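Can a robot fold your laundry yet? I went to find out

I have a pile of clean clothes on the chair in my bedroom that has been there since, oh, September. So when Navoteo invited a few of us local writers over on Tuesday to watch its machines do chores, I said yes before I'd finished reading the email.

Navoteo is a small outfit, 18 people in a former carpet showroom, and for the past year it has been working on what it calls the Droludska project. The idea is to get a pair of fairly ordinary robot arms to handle the boring middle part of laundry, after the dryer and before the drawer. They've collected 3326 practice runs so far, mostly on shirts, towels and pants, and they were happy to let us stand there and stare for as long as we wanted (I wanted to stare for a long time).

Towels first. Towels are pretty good! The arms picked one off a heap, gave it a little shake, found two corners and folded it in half, then in half again. It took almost three minutes, and I could have done the whole basket by then, but the edges lined up better than mine ever do. T-shirts were slower, and one of them ended up in a sort of burrito, which the engineers wrote down without much fuss.

Then there are pants with drawstrings. I would never have guessed that a drawstring was a big deal, but I heard more about drawstrings on Tuesday than in the rest of my life put together.
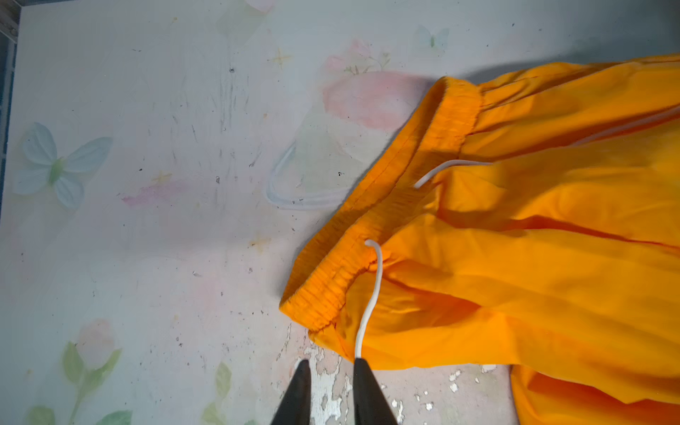
The trouble, as it was explained to me over very strong coffee, is that a waistband with elastic in it bunches up differently every single time you put it down. A cord is worse. It's thin, it slides under folds, and if the fingers close on the cord when they meant to get the cloth, the whole garment swings around and the software loses track of which end is up. Slippery fabric doesn't help either. So the team has made cords a chore of their own: find one, pinch it, lay it straight, let go, move on to the other. Only after that does the folding start.

During our visit they tried the full pants routine 6 times and got through it twice. The other tries stopped at one point or another and a person stepped in to reset things. I asked if that was a bad day and was told no, that was a normal day, and that in the spring it would have been zero.

There is a real customer waiting, by the way. Kosuletti, the wash-and-fold chain, wants to try a station in the back of one of its shops, where it says 3000 garments come through in a busy week. The plan is to start with towels only and leave everything with a string, a hood or a zipper to the staff. That sounds sensible to me, and the two Kosuletti folks at the demo didn't look worried about their jobs. One of them folded a sweatshirt while we were talking, without looking at it.

As for a home version, Navoteo wouldn't give me a date or a price, and I did ask more than once. They want to see how the shop trial goes first. They're also planning another open afternoon once the fitted sheets are ready to show, and I've already put my name down for that one.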